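Vandbridge Water: Frequently Asked Questions
Updated 2026-04-16

Why does my tap water look cloudy?
Usually it is air. Fill a clear glass and leave it on a worktop. If the water clears from the bottom up, it is safe to drink. If it stays cloudy, ring us.

How should I store drinking water during a planned shut-off?
Fill clean bottles or jugs with lids before work starts and keep them out of the sun. Use the water within 48 hours.
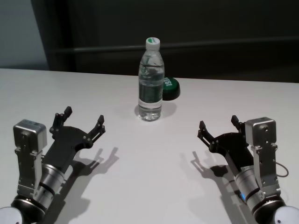
Will I get bottled water if my supply fails?
Homes on our priority list get a delivery. Everyone else can collect from Bridville depot or the Drummond Road car park. Bring your own bags.

My water smells of chlorine. Is that normal?
A slight smell is normal, more so in Clenau, which is close to the treatment works. Chilling a covered jug in the fridge helps.

How do I read my meter?
Give us the black digits only and leave out the red ones. A reading of 3577 means 3577 cubic metres.

When are bills sent out?
Twice a year. The first goes out in February.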